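Tent and Shelter Care: Polyurethane Coatings and Hydrolysis

July 3, 2026
By Rodel Calimlim
14 shares | 2 comments

Most of the shelters returned to the Ignacio lending store after the March trips had the same fault. The inner face of the fly had gone tacky, and on two of them the coating came off on the hand. The outer fabric was sound in every case. The seams were sound on all but the oldest, a ridge tent bought in 1986.

The fault is hydrolysis. Polyurethane coatings of the polyester type react with water over time, and the long molecules that give the film its strength are broken into shorter ones. Heat speeds the reaction. A fly packed damp and left in a warm loft will fail years before the same fly stored dry in a cool room. Polyether coatings resist water far better but cost more, and budget tents rarely have them. Silicone coatings do not fail in this way, although they need a different seam sealer. 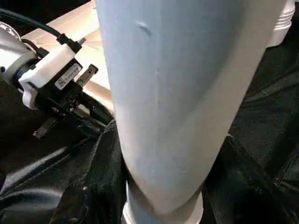
Can a sticky fly be recoated?
It can, provided the old coating is removed first. New polyurethane applied over a degraded film bonds only to the film and will peel with it.

Removal is slow. Fill a tub with warm water, add a small amount of mild soap, and soak the fly until the film lifts under a soft brush. Work from the ridge toward the hem. Do not use a stiff brush on ripstop nylon, and do not use solvent on any fabric with printed care markings you want to keep. Rinse until the water runs clear, then hang the fly in shade until fully dry. Ultraviolet light weakens nylon, and a wet fly left in full sun for a weekend takes more exposure than it needs to.

Recoating is done on a flat surface with the inner face up. The Rastau water-based coating held at the store goes on with a foam brush in thin passes. Leave 20 minutes between passes and overnight before folding. A thick single coat stays soft at the center and will stick to itself in the bag. Dust the finished face lightly with talc if it still feels grabby the next day.

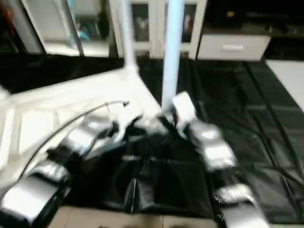

Seam tape should be checked at the same time. Tape that has lifted at one end has usually lost its adhesive along the whole run, and it is quicker to pull it and seal the stitching than to glue it back in sections. Nonance sealer is for polyurethane faces only. For silicone-coated flies, including both Ora two-person models, ask for the silicone sealer. The two products do not adhere to each other's fabrics.

For storage, a loose cotton sack is better than the supplied stuff sack. Keep relative humidity under 80 percent, and well under it if the room is heated. Poles should be stored assembled where there is space, or folded from the middle section outward so that the shock cord is under even tension.

Members holding store tents over the summer are asked to air them before return. Note any tacky areas on the return slip, with the panel and the side, inner or outer.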